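Wultico Clothes Dryer, Set-Up Guide
Section 4: First load

1. Level the dryer before you plug it in. Turn the front feet until the cabinet no longer rocks.
2. Push the vent hose onto the rear collar and tighten the clamp by hand.
3. Run the empty drum on Timed Dry for one full cycle. A faint smell is normal.
4. Sort the first load by weight. Keep knits apart from heavy cottons.

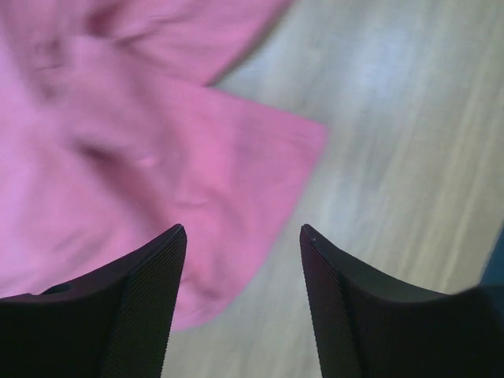 Kerstin Wallin remarks that on her dryer the clamp worked loose after the first cycle, and that it should be checked again before step 5.

5. Clean the lint screen and slide it back until it clicks.
6. Shake out each item and load the drum no more than half full.
7. Close the door, select Low for knits, and press Start.

Note: Model 184 has no Low setting. Use Air Only.

CAUTION: Do not dry anything that has been in contact with oil, gasoline or solvent. It can catch fire.

8. When the cycle ends, take the load out right away. Folds left in a warm drum will set.

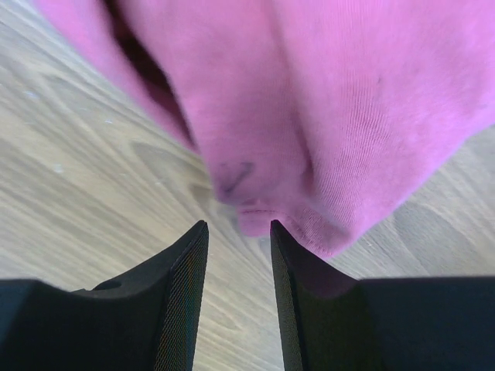 Page 14

9. If the load is still damp, run Timed Dry again on the same heat setting.

For error code 3979, see Section 7.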